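4 Installation and First Start

4.1 Before you begin

The Fluvov under-counter water softener is supplied as a single cabinet containing the resin tank, the brine tank and the control valve. The bypass assembly, drain hose and overflow elbow are packed separately in the top of the carton. Do not discard the foam ring around the control valve until the unit is in its final position.

The floor or shelf under the unit must be level and able to carry the full operating weight. The cabinet needs 3 inches of clearance at the rear for the hoses and enough space above the lid to pour in salt.

CAUTION: Do not install the unit where the temperature may fall below freezing. Frost damage to the resin tank is not covered by the warranty.

CAUTION: Shut off the main water supply and switch off the water heater before cutting into any pipe.

4.2 Connecting the bypass

1. Check that the two O-rings on each bypass port are seated in their grooves. Apply a thin film of silicone grease. Petroleum jelly will swell the rings and must not be used.
2. Push the bypass assembly straight onto the control valve until it stops.
3. Fit both retaining clips. A clip that is fully home cannot be turned by hand.
4. Connect the supply line to the port marked IN and the house line to the port marked OUT.
5. Tighten the couplings by hand, then a quarter turn with a wrench.

NOTE: If the supply and house lines are on the wrong sides for the cabinet position, cross the flexible hoses behind the unit. Do not turn the bypass over. The flow meter reads in one direction only.

4.3 Drain and overflow

The drain hose carries rinse water from the valve under pressure. The overflow hose works by gravity and protects the cabinet if the brine float sticks. The two hoses must never be joined.

1. Push the drain hose onto the barbed fitting and secure it with the clamp supplied.
2. Route the hose to a standpipe or floor drain. Maximum length is 20 feet, with no kinks and no shutoff valve in the run.
3. Leave an air gap between the end of the hose and the drain — local plumbing code sets the minimum distance.
4. Fit the overflow elbow to the cabinet wall and run its hose downhill to the drain along its whole length.

4.4 Setting the control valve

The valve must be told how hard the water is before it can work out when to regenerate. Use the figure from your water supplier or the test strips in the accessory bag. Strips are read against the color chart in Appendix B, in daylight where possible.

1. Plug in the power adapter. The display shows the software version, then the clock.
2. Press SET and enter the time of day with the arrow keys.
3. Press SET again and enter the hardness in grains per gallon.
4. Press SET a third time and enter the regeneration time. The factory setting is 2:00 a.m.
5. Press and hold SET until the display returns to the clock.

With the Quintero valve head, the display then alternates between the clock and the remaining capacity in gallons. A reading of 1,190 on a new unit is normal at the default hardness setting. The older Iltico head shows the clock only.

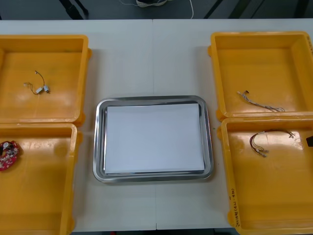 NOTE: Settings are held in memory for 48 hours without power. After a longer outage, repeat steps 2 to 5.

4.5 Filling and flushing

1. Pour 3 gallons of clean water into the brine tank. This is done once, at first start.
2. Add salt pellets to the line on the inside of the tank. Rock salt leaves sediment in the brine well and should be avoided.
3. Set the bypass to BYPASS and open the main supply slowly.
4. Open the nearest cold tap and let it run until the water is clear and free of air. Close the tap.
5. Move the bypass halfway toward SERVICE. Wait until the sound of moving water stops, then open it fully.
6. Inspect every joint with a dry paper towel.
7. Press and hold REGEN to start a manual cycle. Leave the unit undisturbed until the clock returns.

CAUTION: Opening the bypass quickly can force resin into the house plumbing.

The first water drawn after the cycle may have a light yellow tint from the new resin. Run a cold tap until the tint is gone, then turn the water heater back on. Record the hardness setting and the serial number on the card inside the lid.

Section revised February 4, 2018. Technical contact: Henok Demissie.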